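Archives > Kitchen and Shop Automation list > February > Re: Can they do the dishes yet?

Posted by Braulio Barrera, 9:20 pm

Ketudier wrote:
> We've had this argument on the list every winter since I joined.
> My mum is 81 and her hands are bad. She can't get the top off a
> jar and she has trouble with travel cups. She doesn't want a robot
> that does backflips. Is there anything, at any price, that will
> clear a kitchen bench and deal with the cups on it? If the answer
> is "five more years" again, just say so and I'll buy her a better
> jar opener.

Buy the jar opener. I'll explain why I think so, and then what has changed, as some things have.

I've been working on cup lids since last winter. Picking up a cup is mostly solved if the cup is stiff and stands by itself. Plovik's arm will do it all day, and so will the older Kuusk one if you slow it down. A lid on a cup is a different job. The fingers have to find the rim, squeeze hard enough to hold it and not so hard that the wall underneath buckles. Then one side has to come up before the other. People do this without looking. They feel the edge let go and ease off.

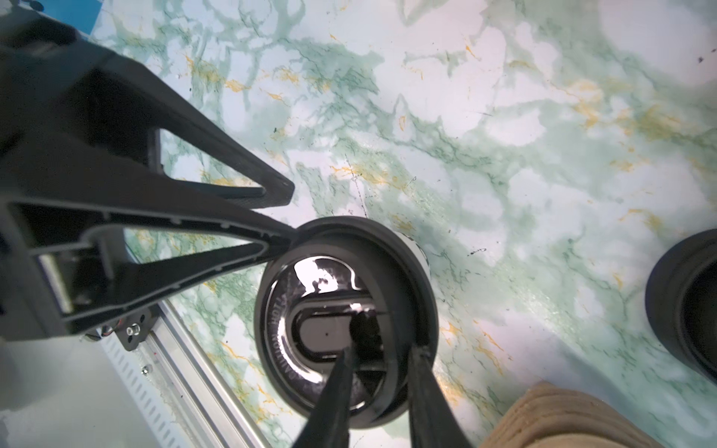

Glossy plastic is the other nuisance. It reflects the ceiling lights, and the software takes a bright patch for an edge or a hole. Black on black is bad too, and our fingers are black, so close in there is not much contrast to work with. Patterned benchtops I expected to be terrible, but they have given us less grief than the shine.

For figures, our log has 937 lid attempts in it. Of those, 808 ended with the lid off and the cup still upright. That sounds decent until you think about your mum's kitchen, where the other 129 would be coffee on the floor. It also leaves out setup. Every time we change to a new style of lid I spend around 20 minutes on grip settings before I bother logging anything.

What has improved is recovery. A year ago a missed grasp meant stopping the arm and starting over by hand. Now it will back off and try again from another angle, and quite often the second go is fine. Wiping a flat bench is reasonable. Folding a tea towel is slow but it gets there. Rinsing anything with a lip on it, I wouldn't leave it alone in the room.

On the shop floor the answer is different. If you run one size of cup and one lid all shift, you don't need any of this. A Melo capper with a fixed jig will beat our arm on speed and cost, and has done for years. It's the mixed bench at home that is hard.

To the person who asked off-list about finger pads: softer ones grip the rim better but they wear and pick up grit. I'm still swapping between two kinds and will post when I've settled on one.

Braulio

Back to top | Contact the list owner | Messages remain the copyright of their authors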